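4.2 How players read a trailer together

The most exciting result of the whole study came from the group viewings. We had expected people who watched the Kumach reveal trailer in company to notice more than those who watched alone, and they did, but the kind of thing they noticed surprised us! Solo viewers mostly wrote about plot (who the masked rider was, whether the flooded town was the one from the first game). Groups went after the edges: a tune half buried in the sound mix, a map pinned up behind a shopkeeper, a door that opened the wrong way. 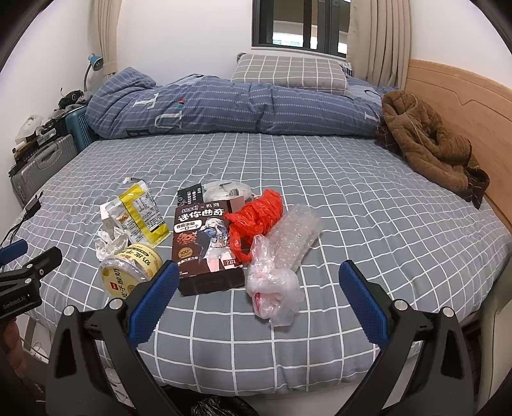
Figure 3. Snack packaging on a grid-patterned bedsheet, with the jaws of a hand-held gripper open in the foreground.

We coded 277 written theories in all, using the scheme set out in Section 3. Two coders worked separately and then met to settle their differences, and those meetings were a joy, with long arguments over whether a guess about the colour of a cloak counts as a theory about character or about setting. (We settled on setting.) More than 20 theories fitted both labels and were counted under each. 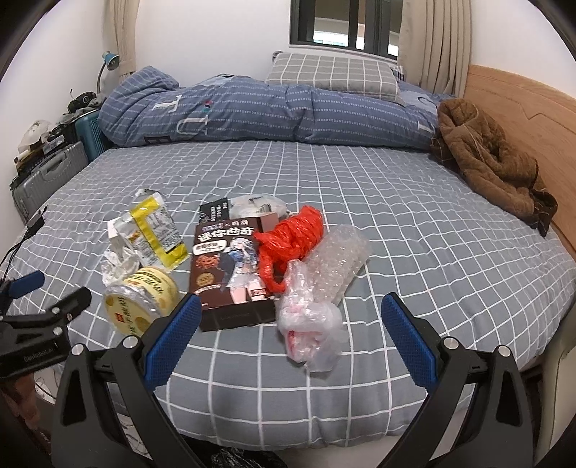
Rewatching mattered a great deal too. Groups that paused and went back usually dropped their first idea by the third viewing and built something richer in its place. One Saludo group began with a simple revenge story and finished with a lovely, tangled account in which the rider and the shopkeeper were the same person at different ages. Ambrosio's idea of "borrowed attention", where one viewer's question steers everyone else's eyes, describes this behaviour very well.

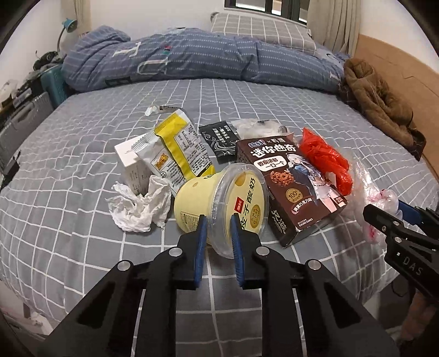
The Jorkon trailer gave a weaker version of the same pattern. It is shorter, cuts faster and has hardly any dialogue, so there was less to argue over, and several groups turned to the music instead. Even so, their theories were longer than those of solo viewers and far more likely to quote another person's guess. The Kultcombe groups were especially good at this, often naming the friend whose hunch they were building on. We return to those named hunches in Section 5, where we compare them with posts from public fan forums.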